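Folding room check, Kakthorpe. 2021-06-28, K. Kordestani

- [x] Exit clear, 3 m kept free
- [x] Extinguisher tag in date, next due November
- [ ] Table edges. Rounded corner fine, want the legs looked at
- [x] Grey tops checked for pins before folding

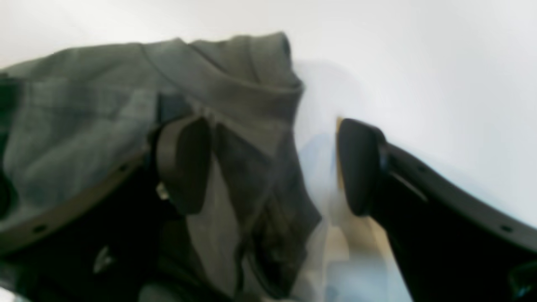
- [ ] Floor by the door: mat curling again, tape wont hold. Edileuza to order new one from Bumer
- [x] White tabletop wiped, no snags
- [ ] Glare off the table, bad at one end. Ask Garnora about a blind
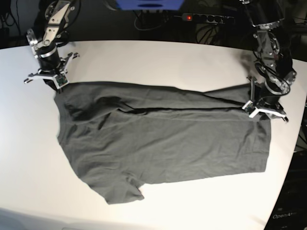 - [x] Stacks under 61 cm
- [ ] Socket 110 still no label!! Raised last time
- [x] First aid box, plasters low but ok

Mat and socket first pls, rest can wait. Copy to E. Seixas.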